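Floral Design for the Home, Evening Section
Handout 4: Line, Mass and the Long-Lasting Arrangement
Clarkby Adult Learning, Room 20
Instructor: Marama Pearce

Welcome back, everyone, and thank you for the lovely turnout last time, especially given the parking. I promised to write up what I said about line and mass, partly because I talked too fast and partly because three of you asked me the same question at the coffee urn, so here it all is in one place. Please keep this with your other handouts (a cheap folder is fine, you don't need the fancy binder) because we will come back to these ideas when we get to table centerpieces.

Where we left off

Last session we looked at containers and why the vase gets a vote in everything you do afterward. The old rule of thumb, which you'll find in nearly every book on the reading list, is that the tallest stem should stand one and a half to two times the height of the container. I like that rule and I break it all the time. A low, heavy bowl can carry a taller stem than you'd expect, and a thin glass cylinder often looks better with something shorter. Try it by eye first, then measure, and see how close you came.

Line

Line is the path your eye takes through an arrangement. You make it with anything long and clear in shape: gladiolus, snapdragons, curly willow, iris leaves, a bare branch from the yard. When you start a design, put your line material in first and live with it for a minute before adding anything else. I know it looks bare and a bit silly at that stage. Resist the urge to cover it up! Most of the crowded arrangements I see from beginners (and I made plenty of them myself, my poor mother had one on the piano every week) began with a perfectly good line that got buried.

A vertical line feels formal and a little stiff, which can be just right for an entry hall. A diagonal is livelier. A curve is the gentlest of the lot, and the hardest to hold in place, so we'll practice that one together with wire.

Mass, filler and the bits in between

Mass flowers are the round, full ones: roses, peonies, mums, carnations. They give the eye somewhere to rest. Filler is the small, airy material that ties the others together, such as baby's breath, statice or wax flower. Tulips are interesting because a closed tulip is a neat little egg of color and behaves almost like a bud, while an open one spreads out and acts like a mass flower. If you are working with fresh tulips, remember that they go on growing in the vase and will lean toward the window, so leave them some room.

A word about color, because it came up. Yellow and purple sit across from each other on the color wheel, and each makes the other look brighter. When you use them together, let one of them take the lead. Equal amounts can start to feel like a team jersey. 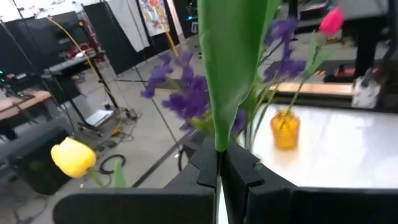
Fig. 1. Artificial stems: a long green leaf for line, purple spikes to either side, and a closed yellow tulip.

Working with artificial stems

Some of you have allergies, some have cats, and some of you would simply like to make one nice thing and be done with it until next July. There is no shame in any of those. Good artificial stems have come a long way, and everything we've said about line and mass applies to them just the same. A few notes from my own kitchen table:

Spend some time shaping before you place anything. Stems come out of the packaging flattened, and if there is wire inside them you can bend each one gently until it has a bit of life. Fatima Dlamini, who taught this course before me, used to have her students shape every stem while they drank their first cup of tea, and I still do it that way.

Don't cut wired stems with your good floral scissors. Use proper wire cutters. I ruined a pair I was very fond of by learning this the slow way.

Keep the leaves natural in number. Many bought stems have more greenery than they need, and pulling off one or two lower leaves makes a surprising difference.

Dust with a soft, dry brush every couple of weeks. A hair dryer on the cool setting is good for the tight little blooms.

For next time

Please read pages 160 to 193 in the course reader, on balance and proportion. You can skim the part on church arrangements unless that interests you.

Bring 2 containers of different heights, one piece of line material and whatever mass flowers you can find, fresh or artificial. I'll have floral foam, tape and wire for everybody. Make a quick pencil sketch of your design beforehand, too. It doesn't have to be pretty, and I won't be collecting it.

Doors open at 6:30, and the kettle will be on.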